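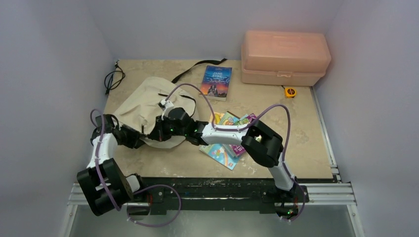 Ticket 3232: Susano canvas bag, zipper catches when books are packed inside

06/10/2026
Submitted by the Irholm reading room desk

Product: Susano canvas bag with black strap, ordered from Duretti
Status: open, waiting for reply

Problem

We use the bag to carry books from our room to the Raju reading project and back again. When the bag is empty the zipper runs well from one end to the other. When there are books inside, it stops before the end and the cloth goes between the teeth. After that I must pull the cloth out with my fingers, and it takes a long time. I am afraid to pull strongly and break it.

It began in January. Before this month I had no trouble, but I must also say that in winter we started to carry bigger picture books. Earlier it was mostly paperbacks.

What I tried

First I tried the zipper with the bag lying flat and nothing in it. I opened and closed it 30 times. It did not catch. So I think the teeth are good and the slider is also good.

Then I put in one paperback only, Jane Eyre. It closed without a problem. The book can lie in any direction and it makes no difference.

Next I put in one children's book, a light-blue one with a donut character on the cover. This closed too, but I had to flatten the cloth with my hand near the end of the zipper. If I did not flatten it, the slider went over a fold and stopped.

With 4 books together it caught each time. I changed the order of the books and put the biggest one at the bottom. Still the same. I turned all the spines to one side and it became a little better, but the last part did not close.

I rubbed the teeth with a dry candle, as your help page advises. The slider moves more softly now. The fold still goes in.

What I noticed

The cloth of this bag is soft and it makes folds when you put it down. We do not hang it, we leave it on the table between uses, and the strap goes where it wants. I wondered if the strap pulls the end of the zipper to one side. So I took the tape measure to compare the two ends of the opening, and I laid the strap out long behind the bag so it would not pull on anything. 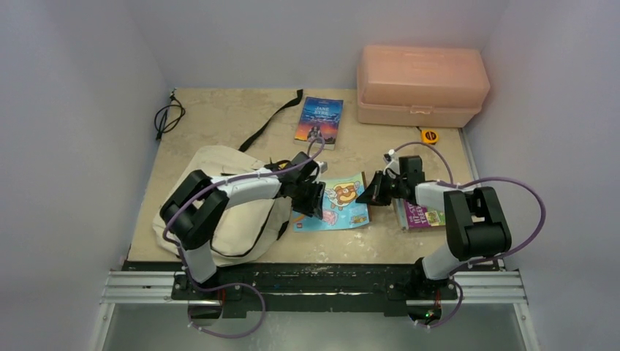

The two ends came out the same, so I do not believe the bag was sewn crooked. With the strap laid out like that, the zipper went farther than before. It stopped again only at the corner where the strap is joined. My guess is that the extra cloth at that corner has no place to go when the bag is full.

For now we pack 2 books in the bag and carry the others in our arms. It is not a good solution when it rains.

Questions for you

Is it possible to sew down the inside edge near the zipper at home, or will I lose the guarantee if I do this?

Does Susano make the same bag with a stiffer cloth? We like the long strap and would want to keep it.

If I should send the bag back, please tell me if the strap must come with it. I would also need to know how long it takes, as we have only one bag of this kind and the next carrying day comes soon.

Update, same day

I tried once more with the bag standing against the wall and the strap end at the top. Four books, and it closed one time. The second time it caught in the old place. I stop testing now and wait for your answer.

Related tickets
Susano canvas bag: strap twists at the join
How to remove creases from canvas
Slider came off one side of the zipper
Duretti returns: what to put in the parcel
Picture books too wide for the bag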